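Watch Straps and Seals: Service Notes for Members

From the Cisdale Clock and Watch Society newsletter
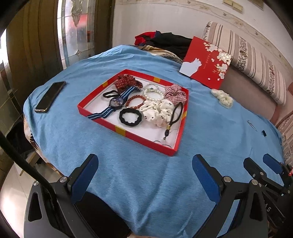
The winter bench sessions closed with 112 watches logged, most of them quartz pieces in for a cell change. Radomir Stojanovska has gone through the job cards and asked that the following points be circulated before the April session. They concern battery replacement, gasket condition and strap fitting, in that order.

Cell replacement. Silver oxide cells are specified for nearly all analog quartz movements on the bench list. Alkaline cells of the same dimensions will fit and will run the watch for a time, but the voltage falls steadily through discharge and timekeeping suffers toward the end. Members bringing their own cells should check the type printed on the packet. Cells are to be handled with plastic tweezers. Metal tweezers across both faces will short the cell, and three of the returned watches in this batch had new cells that read low on the meter.

A stopped watch should not be left with a dead cell in place. Leakage was found in nine movements. In five of these the residue had reached the contact spring only, and cleaning was sufficient. The other four had damage to the coil or circuit and were returned with a note of the replacement cost. Owners who rotate several watches may pull the crown to the setting position during storage. On most movements this stops the motor and reduces current draw, but the cell still ages and should be checked once a year.

Gaskets. Case back gaskets were replaced wherever the old one was flattened, cracked or stretched. A gasket that will not lie in its groove without being pushed has stretched and cannot be reused. Apply silicone grease sparingly. Excess grease moves into the case under pressure and was found on the underside of one dial.

Please note that the society does not certify water resistance. The Howells tester was out of service for the whole of the winter, and every watch opened in that period has been marked "not tested" on its card. Carys Penry is waiting for a replacement chamber seal. Until it is fitted, treat any watch opened on the bench as unsuitable for swimming.

Straps. The commonest fault was a spring bar of the wrong length. Measure between the lugs with a caliper and use a bar of that nominal size. A short bar may hold on the bench and release on the wrist. One-piece fabric straps pass behind the case and add thickness, and a standard bar set close to the case may not leave clearance. Curved bars are available from the parts drawer in four sizes.

Fabric straps can be hand washed in lukewarm water with a little dish soap, then rinsed and dried flat. Remove the strap from the watch first. Leather should be wiped with a barely damp cloth and left to dry away from heat.

Parts stock. The drawer currently holds 577 spring bars and 155 gaskets. The Podberg assortment has been discontinued and the remaining packets will be used up before the Jomley sizes are opened. The two makers number their gaskets differently, so check the diameter and section against the chart inside the lid.

Job cards. Write the cell number, the gasket size and the rate before and after. Cards without a rate reading will be returned to the member who signed them. Corrections to these notes go to Janelle Tiongson.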